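Papelera redonda Resden, blanca con florecitas rosas
Tienda Carrasco · Baño y dormitorio · Papeleras y cubos

Os cuento por qué esta papelera lleva ya un buen tiempo en el catálogo y por qué la sigo pidiendo cada octubre, cuando renuevo lo de dormitorio. Llegó casi de rebote: yo había encargado a Resden unas cajas para zapatos y en el mismo palé venían dos papeleras de muestra, una lisa y esta. La lisa la devolví. La de flores se la quedó Nélida Lagos, que atiende conmigo el mostrador, y a la semana me estaba pidiendo otra para el cuarto de su hija. Así que hice el pedido en serio, ¡y menos mal!

Es una papelera de las de toda la vida: redonda, de plástico, blanca, sin tapa ni pedal. La gracia está en las florecitas rosas que lleva estampadas por dentro, pequeñas y repartidas por las paredes. Me gusta que el dibujo sea menudo, porque las flores grandes cansan mucho antes (lo digo yo, que tuve unas cortinas de amapolas y acabé sin poder mirarlas). El borde es blanco y liso, y sobre un suelo oscuro queda limpísimo, muy recortado.

Yo la tengo al lado de la cama. Antes usaba una de rejilla metálica, muy mona, pero se le escapaba todo lo pequeño: pelusas, virutas de lápiz, los papelitos de los caramelos. Con esta se acabó el problema. Echo los envoltorios, los sobres, las cajitas vacías, y por la mañana la cojo por el borde y la vuelco en el cubo de la cocina. En el dormitorio no le pongo bolsa, y cuando hace falta le doy un agua con jabón en la ducha.

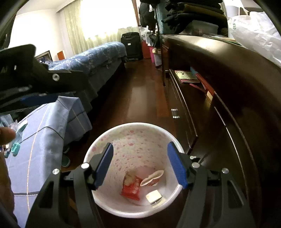 La papelera junto a la cama, con un envoltorio rojo y un par de cosas más en el fondo.

Lo de la bolsa me lo preguntáis muchísimo, así que lo dejo escrito. Si la queréis para el baño, sí que os recomiendo ponerla. Le van bien las pequeñas, esas que vienen en rollo y que tenemos en el mismo pasillo; se doblan por fuera del borde y listo. Eso sí, la bolsa os tapa las flores, y es una pena, así que buscadla transparente si podéis. Facundo Farías, que nos lleva el reparto, usa las de la fruta del mercado y dice que le van perfectas.

¿Para qué habitaciones la veo? Dormitorio, cuarto de los niños, rincón de costura, escritorio. Para la cocina no os la vendo: allí hace falta algo con tapa y bastante más grande, y para eso tenéis los cubos Jurnetti un poco más abajo en esta misma página. Tampoco la pondría en la terraza, que con el viento y el plástico ya sabéis lo que pasa (la mía apareció una vez en el patio de la vecina).

En cuanto a limpieza, nada raro. Esponja por el lado blando, agua templada, y fuera. No uséis estropajo verde por dentro, que para algo lleva estampado, y si se os pega un chicle o una pegatina, una gota de aceite de cocina y paciencia. Lai-ching Siu nos escribió para contarnos que ella la usa de maceteros, metiendo la planta con su tiesto y un platito debajo. No se me había ocurrido y ahora lo he copiado en la entrada de la tienda, con un helecho.

Un aviso sobre el color: el rosa en pantalla cambia bastante de un móvil a otro. Si lo queréis combinar con una colcha o con unas cortinas concretas, pasaos con una foto o con un retal y lo miramos juntos en la puerta, con luz de día. Y si vivís lejos, escribidme y lo comparo yo con lo que tenga en la tienda.

Datos prácticos

Referencia: Resden 84
Forma: redonda, abierta, sin tapa
Material: plástico
Color: blanco, con flores pequeñas rosas en el interior
Venta: por unidades o en pack de 2
Disponibilidad: en tienda y por encargo

Envíos y cambios

Las mandamos en caja de cartón, y si pedís el pack van encajadas una dentro de otra con un papel en medio para que no se rayen. Si os llega con un golpe, hacedle una foto antes de tirar la caja y os mando otra. Para cambios no hace falta que guardéis el embalaje original, con que venga sin usar me vale. A los hostales y residencias les hago precio aparte a partir de cierta cantidad; preguntad por mí o por Nélida y os preparamos el presupuesto.

También os puede interesar

Cesto para ropa Kirkard, con asas
Cubo de cocina Jurnetti, con tapa
Rollo de bolsas pequeñas transparentes
Cajas para zapatos Resden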